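Filley House lettings: progress report to the loan panel

Period covered: January to March
Prepared by Zerrin Canpolat, lettings manager
For: Fergus Strachan

1. Where we are

The second floor is finished and two of its flats are let, both on twelve-month agreements. The tenants moved in during March. The remaining flats on that floor are being advertised through Değirmenci, who also handle viewings and references.

The first floor is behind. The electrician signed off the kitchens but not the bathrooms, where the extractor fans were wired to the wrong circuit. Bülent Eren has had this put right and we are waiting for the new certificate. No first-floor flat will be advertised until we have it.

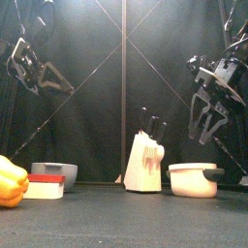 Two robot arms and five kitchen objects on a dark tabletop.

2. Rents and deposits

Rent has been set at 726 a month for the smaller flats, bills not included. We looked at asking for more, but Değirmenci's advice was that flats without parking on this side of Flevuvberg stay empty at a higher figure. Deposits are held in the protected account and have been reconciled to the end of the month.

3. Spending

We spent 2345 on the stairwell this quarter, mostly plaster and paint. The budget line was 3000 and I would like to carry the balance over to the entrance door, which sticks and needs a new closer. The quote for the closer is still to come.

Furnishing is on the agreed list, with one change — the sofa beds were out of stock, so we ordered the plain sofas at the same price.

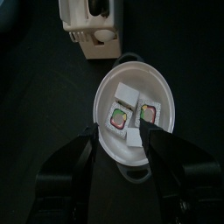 Ozan Karabulut has checked the inventories for both let flats against the delivery notes. A bedside lamp was missing from one of them and the supplier has sent a replacement.

4. Next quarter

First-floor certificate, then photographs and adverts.
Entrance door.
Broadband contract for the common areas, to be agreed with Aníbal Benavides.
Draft renewal terms for the ground-floor shop.

The next drawdown request will follow once the certificate is in. Please let me know before then if you want the arrears table in the same layout as last year.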